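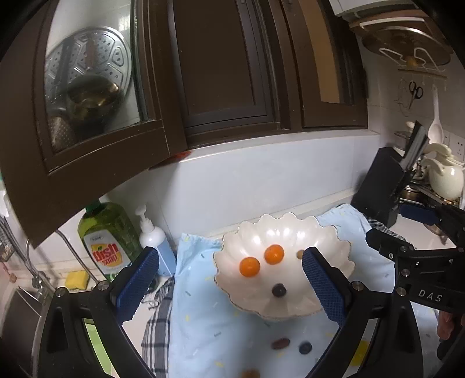
The flower bowl on the kitchen counter, with dates, blueberries and two small orange fruits.

Small Bowls, Small Fruit: A Gallery from My Kitchen
Posted in July by the owner of the Hinik kitchen page
672 shares | 17 comments

I started to collect bowls when I moved to my present apartment. The kitchen is narrow and I had no space for large plates, so I began to buy small dishes instead, one at a time, and I still do it. Most of them come from the Wannasri market, where there is a long table of mixed ceramics near the back entrance. The prices are not marked and you must ask. I am not good at bargaining, therefore I usually pay what the seller tells me.

This page is for the bowl I use more than all the others. My earlier gallery about teacups has now 2235 views, which made me very happy, and several readers wrote to me that they would like to see more about serving dishes. I will add the others to this page when I have time to photograph them properly. My shelf is very full and it needs some cleaning first.

The bowl

It is pearly white and it has the form of an open flower, with a wavy rim. Along the rim goes a thin golden edge. I like how the light stays on the waves, especially before noon, when the sun comes to my side of the building. In the evening under the lamp it looks more gray and quiet, and I like it also.

I bought it from a seller who had only one of this kind. There was no stamp on the bottom. A friend thinks it is from Pumix, because they made many flower shapes, but I compared it with their old catalog and I did not find the same one. If you know this shape, please write to me. I would like to find a second one for my sister.

Because of the golden edge I never put it in the microwave. I also wash it by hand, with a soft sponge and only a little soap. My mother had a set of cups with gold on them, and after some years in the dishwasher the gold was almost gone. I remember she was quite sad about it.

The fruit

For this bowl I choose fruit that can be eaten in one bite. Dates and blueberries are what I like most together. The date is heavy and sweet, and the blueberry is a little sour, so after one you want the other. A small orange fruit gives a strong color to the white. Kumquats are very nice for this when I can find them, and when I cannot, I take small orange tomatoes. Guests are sometimes surprised by a tomato beside a date, but they eat it.

I prefer the glossy kind of date. It has a thin skin and it is soft inside. Please tell your guests if there is still a stone in it. I forgot this one time and it was not a good moment.

A bowl of this size should not be too full. I put a few pieces in it and let some others lie on the cloth in front. It looks more friendly like this, and people take the ones on the cloth first.

The cloths

The light blue one with small flecks in yellow, blue and gray is my favorite for photographs. I do not iron it. I push it together with my hands until the folds look good, and then I put the bowl in the middle. The blue-and-white plaid with the fringe goes under it, so that a corner is showing. With white ceramic I think blue is always safe. I tried red before and the bowl looked pink.

Both cloths came in a bundle of remnants from Herkico. Some pieces in this bundle were too small for anything, and I use them now for drying glasses.

Next I want to show a low green dish and two sauce bowls with a blue line. If you have a bowl with a flower shape at home, tell me in the comments what you serve in it.

17 comments | Share this gallery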